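We use cookies to remember your sign-in. By staying on this page you accept them. OK / Settings

Arms for reshelving: does anyone at floor level get anything out of it?

I work returns at the Hollis warehouse, used books, a lot of it Chinese paperbacks. Management is trying two-arm stations from Venderau to put books back on shelves. We were told 12 of us will "move to higher value tasks" and no one will say what those are. I timed a station on Tuesday and it did 23 books in an hour. I do 200. 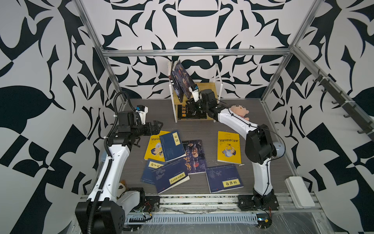 My shift lead says speed will come. Has it come anywhere? And who ends up picking up after it?

Posted by backdock_2121

We've had them at Pelar since August. You pick up after it. My job used to be reading spines and shelving. Now I lay books out on the floor, wait, and straighten whatever is leaning. Same pay, more standing. Piles are where ours gets stuck, when softcovers overlap and the covers all look alike. Two navy ones with yellow labels, one on top of the other, and it dithers. 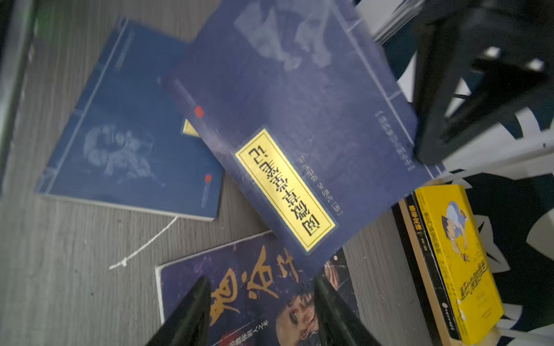
What I'd ask for before you agree to anything

Get the new duties in writing, with the pay grade. Ask who logs the damage and whose numbers it counts against – ours went on the shelver's sheet for weeks before someone complained. And ask if the hourly target stays the same when you're minding a station.

Posted by Zeremance

They said the same about scanners and we all still work here. Give it a year.

Posted by papercut_lou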